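Karkmont Repair Room — Frequently Asked Questions

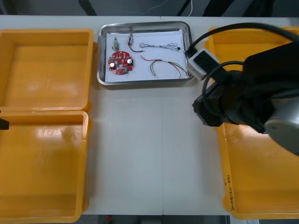
Circuit board on a paper-lined steel tray.

Where are you?
Upstairs at 77 Ulton Road, Sundport. The door is next to the dry cleaner's. Ring the lower bell.

Do I need to book?
For lamps, toasters and radios, no. For anything with a screen, please email first so we can tell you if we have the tools.

What does it cost?
Looking at your item is free. If we order parts you pay what we paid for them. Most people leave something in the tin, and last year that came to £1,777.

What won't you take?
Microwaves, gas appliances and anything heavier than you can carry up the stairs. We also turn away swollen batteries. Take those to the Khalaf Street tip — they have a proper bin for them.

How long will it take?
We had over 200 items in last year and 132 went home the same day. Waiting for parts can take a month.

Can I stay and watch?
Yes. You can do the work yourself if you like, with one of us beside you.

What if I don't collect my item?
We ring twice and keep it for eight weeks. After that it goes for parts.

Who do I contact?
Walid Karaki answers the phone until 6 pm. We are closed all of August.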